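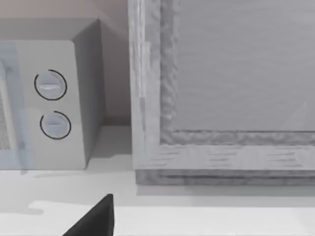

Remden open day – did anyone else go?

gasketcase
Went to the Remden open day at Lulancombe. Simulated kitchen on the big screen, robot finger near the microwave, two knobs on it. 80 of us watching a microwave. I've had worse days out, mostly in July.

pondweed7
Was it live or a recording?

gasketcase
Live, they said. I kept this one from the handout:
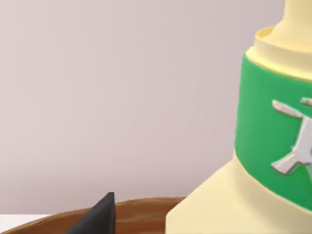
Gripper by the wooden bowl, cream bottle with the green band.

tinlid
Sorry, but a rendered kitchen isn't a demonstration. I drove to Lulancombe to see metal.

pondweed7
Disagree. Cheaper to drop 3654 pretend bottles than one real one.

tinlid
Then they can charge pretend money for parking. Mine was £7.

gasketcase
The Kimaro stand had a real arm, tinlid. Far end, behind the tea urn.

tinlid
I saw a queue and took it to be for tea.

pondweed7
Anyone know if Jandov are doing one this year? Their sandwiches were better.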